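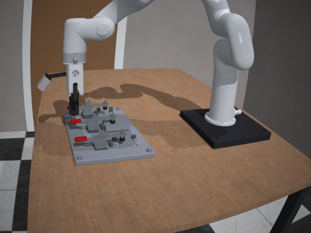
The arm over the fixture plate, in the simulator. Red handles are the toggle clamps.

6 Jul 2023

So I've been meaning to write about the cell for weeks, and every evening I sit down and end up reading about tomatoes instead. But we had our second planning meeting this morning and I came out of it with a head full of stuff, so you're getting it tonight.

Quick background for anyone who landed here from the bread posts. I work at Rathnayake, where we make brackets and small housings, mostly for one big customer. My corner of the building is the clamping bench. You set a part in the fixture, flip the clamps down, check it's seated, send it off to be drilled, take it out, do it again. Last month we ran 2708 of them through my bench, and I could feel every one in my right thumb!

The plan is for a robot arm to take over the loading and unloading starting in August. Right now it only exists on a computer. Lakmal Weerakoon, our process engineer, has built the whole thing in simulation, and he's been showing it to us on the big monitor in the break room while people try to eat their soup. I kind of love it. It has a wood-grain table and a checkered floor, and we have never had a checkered floor. Our floor is gray paint and forklift marks. Menaka from second shift asked if we were getting the floor too and Lakmal said he'd put in a request.

What I didn't expect was how much he would need from us. I figured he'd take the drawings and disappear. Instead he's been standing at my bench with a notebook asking me things I've never had to put into words. Which clamp do you close first? (Back one, always, or the part walks toward you.) How do you know it's seated? Well... you feel it. There's a little click that isn't really a click. He wrote down "click that isn't a click" and underlined it, and then we spent most of an afternoon trying to work out what a gripper with two fingers could feel instead. We still don't have a good answer. He wants to try watching how far the fingers close, and I think burrs are going to fool it, but we'll see.

Then there's the bigger question, which is what happens to the four of us on the bench. The company's line is that no jobs are going away, and I believe they mean it today. Two people move to inspection. Menaka Matubbar is going on the Wallel course, 16 hours of it, so she can restart the cell and teach it new positions when a part changes. She's thrilled, she already has a binder. I'm down as "cell lead," and so far that mostly means I'm the one who gets called when it stops.

I have mixed feelings! I won't miss the thumb. I will miss the bench, a bit - it's where the talking happens. You can clamp brackets and hear all about somebody's sister's wedding at the same time, and I don't know how that works once one of you is in the inspection room with the door shut and the other one is watching a screen. I brought this up in the meeting and felt silly, but our supervisor wrote it down and asked if inspection could go on the open side by the windows. Lakmal is checking whether the light is a problem.

The other thing I asked about was pay. Cell lead is a new title and it doesn't have a grade yet. I was told "before August," so I'm writing that here where I can find it again.

Next week he wants me to go through the clamp order on screen with him, step by step, and tell him where it looks wrong. I've already got a list going on the back of a delivery slip. First item is the back clamp.

Tomatoes are fine, by the way. Pictures on the weekend if it stops raining.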